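Galería: nuestro proyecto de fin de curso con brazos robóticos

Publicado el 23/8/20 en el blog del grupo Darnier

Hola otra vez. Llevaba semanas prometiendo fotos y casi nunca me acordaba de pasarlas al ordenador, así que hoy me he sentado con un café y he elegido las que más me gustan. Son solo dos, ya lo sé, pero en la carpeta tenía 1017 y la gran mayoría son prácticamente la misma (las pinzas un poco más arriba, las pinzas un poco más abajo, y así hasta el infinito). Si alguien del grupo quiere el resto, que me escriba y se las paso en un disco, porque por correo ni lo intento.

Para los que llegáis nuevos: Darnier es el grupo de estudiantes que montamos en enero dentro de la asignatura optativa de automatización. Somos cuatro, tenemos dos brazos para trabajar y un proyecto que bautizamos Cindura una tarde en la que estábamos ya bastante cansados. El nombre no significa nada. Sonaba bien y el archivo había que llamarlo de alguna manera.

La idea de Cindura es ordenar un botiquín doméstico: coger frascos y cajitas pequeñas de una mesa y dejarlos en su sitio, con los dos brazos colaborando. Dicho así parece cosa de una tarde, ¿verdad? Eso mismo pensé yo cuando lo apunté en la pizarra. Luego te pones a hacer la lista de todo lo que puede salir mal con un bote redondo que rueda y se te llena la libreta.

Los frascos

De todo el material, lo que más guerra nos ha dado son los botes de pastillas de plástico transparente. Con un bote blanco mate el programa sabe bastante bien dónde empieza y dónde acaba. Con uno que deja ver lo que hay detrás, la cosa cambia muchísimo: el fondo se cuela en el objeto, cualquier lámpara deja un brillo y el contorno que calculábamos bailaba de una prueba a otra. Pasamos dos sesiones enteras solo con eso. La primera la dediqué a echarle la culpa a la calibración (que también tenía lo suyo, todo hay que decirlo) y la segunda a pedir perdón a quien la había hecho.

Al final optamos por buscar primero la tapa. Es blanca, es opaca y tiene un borde bastante definido, así que sirve de referencia, y a partir de ella estimamos dónde queda el cuerpo del frasco. Seguro que hay maneras más elegantes de resolverlo, pero esta la entendemos los cuatro y la podemos arreglar cuando se rompe.

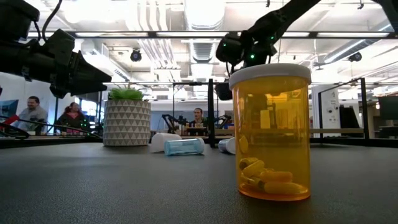
El bote ámbar con sus cápsulas amarillas y la pinza negra justo encima de la tapa. Detrás, más recipientes tumbados en la mesa.

Me encanta esta foto, aunque sea por lo grande que se ve el frasco – en mi cabeza, después de tantas horas, tiene más o menos ese tamaño. Fijaos también en la cápsula que se quedó pegada a la pared, por encima de las demás. Y en los botes acostados, que son otro capítulo aparte: de pie los agarras por el cuerpo o por la tapa y tienes margen, pero tumbados hay que bajar mucho la pinza y orientarla bien. Si empujas un poquito de más, el bote se te va rodando y toca empezar otra vez.

La parte de decidir el agarre la escribimos sobre Bataineh, la biblioteca que nos pasó el grupo del año anterior. Tiene sus manías. Los ángulos van en radianes en unas funciones y en grados en otras, y los comentarios están escritos con muchísima prisa. Pero se portaron de maravilla respondiendo dudas y sin su código seguiríamos peleándonos con la cinemática inversa. ¡Gracias, de verdad!

Lo que sí hicimos desde cero es Erkex, un programita que guarda cada intento con una etiqueta y una nota de texto libre. En la memoria lo describo de forma muy seria como "registro de ensayos". En la práctica las notas dicen cosas como "casi", "otra vez el verde, no, perdón, el azul" y "vámonos a comer". Prometo limpiarlas antes de la entrega.

Los dos brazos a la vez

Mover un brazo es entretenido. Mover dos sobre la misma mesa es otra historia, y yo la primera vez tenía el dedo puesto en la parada de emergencia todo el rato. Cada uno va por su lado, los dos quieren pasar por el centro y el centro es justo donde hay que trabajar. Probamos a darles turnos estrictos, que es lo más seguro y también lo más aburrido de mirar. Ahora repartimos la mesa en zonas y reservamos el medio para el que lo pide primero. Cuando los dos lo necesitan, uno espera un poco atrás.

En la foto siguiente las dos pinzas están muy juntas en el centro, sobre el tapete negro, y la de la derecha sujeta una cosita rectangular rosa y morada. Al fondo a la derecha, sobre la tabla de madera clara, están los frascos y botecitos en filas. ¡Y mirad la suculenta en su maceta blanca! Una planta en medio de la zona de trabajo obliga a planificar trayectorias con un poco más de cariño, y además le da alegría a la mesa.

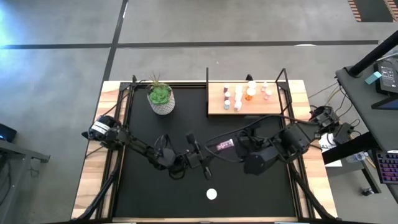 Lo que nos queda por hacer

Para la entrega hay que cerrar varias cosas. La más urgente es la memoria, que de momento es un índice precioso con muy poca cosa debajo. También quiero rehacer la reserva del centro, porque a veces un brazo lo pide, lo consigue y se queda pensando más de la cuenta mientras el otro espera. Y tengo pendiente juntar los apuntes de calibración en un solo documento (ahora están repartidos entre dos libretas y un montón de mensajes).

Si el curso que viene alguien quiere seguir con Cindura, le dejamos todo: el código, las plantillas de Erkex y hasta la lista de errores, que es larguísima. Mi consejo para empezar es coger un solo frasco, opaco y de pie, y no pasar al siguiente hasta que salga bien muchas veces seguidas. Nosotros empezamos por todos a la vez y así nos fue las primeras semanas.

Los comentarios están abiertos, y si alguno ha trabajado con objetos transparentes, contadme cómo lo habéis hecho, por favor. Leo todo, aunque en época de entregas tarde un poco en contestar.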